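FOR IMMEDIATE RELEASE

Lasley adds toy kitchen sets to its lending shelf, Clirnora tubs go out from June

CILHAM - Lasley, the toy and game library on the ground floor of the old Bae building, is putting play kitchen sets on loan for the first time this June. Thirteen tubs to start. Any member can take one home, same card, same desk, no extra fee.

The sets go by the name Clirnora and were put together at Lasley over the winter from donated and bought-in pieces. Play food, dishes, a few things to cook and serve with. No two tubs are quite the same, so check the list taped inside the lid before you leave and again before you bring it back.

Why kitchens? Because members kept asking. Last year Lasley made 2,116 loans, mostly puzzles and board games, and the request book at the desk had "play food" in it over and over. Families with small apartments do not want a whole plastic stove in the living room. A tub slides under a bed.

Loan terms, short version:

Tubs go out for 19 days. One tub per household at a time. Renew once, by phone or at the desk, unless someone is waiting. Ages three and up, a grown-up should look over the small fruit first if there is a younger child at home. Wipe pieces with a damp cloth before returning, please no dishwasher, the labels come off. Lost a piece? Tell the desk. No fines on single peices, the tub just goes back on the shelf one short and the lid list gets changed.

There will also be a play table at the library itself, mornings until noon, for anyone who wants to try the pieces before borrowing. Room for up to 8 children. No sign-up. Parents stay.

Things to do with a tub, from the card that comes with it: run a breakfast counter, sort the fruit by color, play store with real coins, pack a picnic and carry it to the next room. Older kids can write the menu. The ketchup has been the most wanted piece on the table so far, with the strawberries a close second.

Play food on the white table at Lasley, ketchup and strawberry in both.
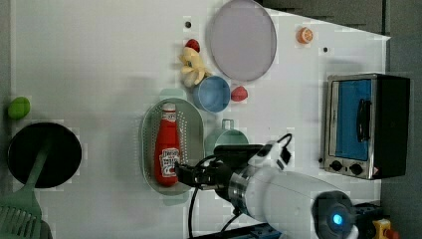
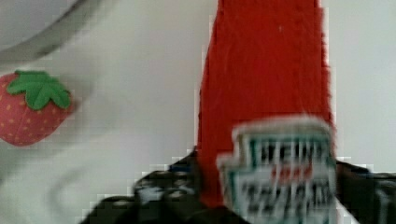
Donations of play dishes and play food are welcome through the end of the summer. Clean, no cracks, no batteries. Cups and bowls needed most, there is plenty of fruit allready. Leave them in the bin by the side door, Bae building, any time the library is open.

New members can join at the desk, bring something with your address on it.

Contact: the front desk, Lasley, Bae building, Cilham. Phone calls before noon are best.

- END -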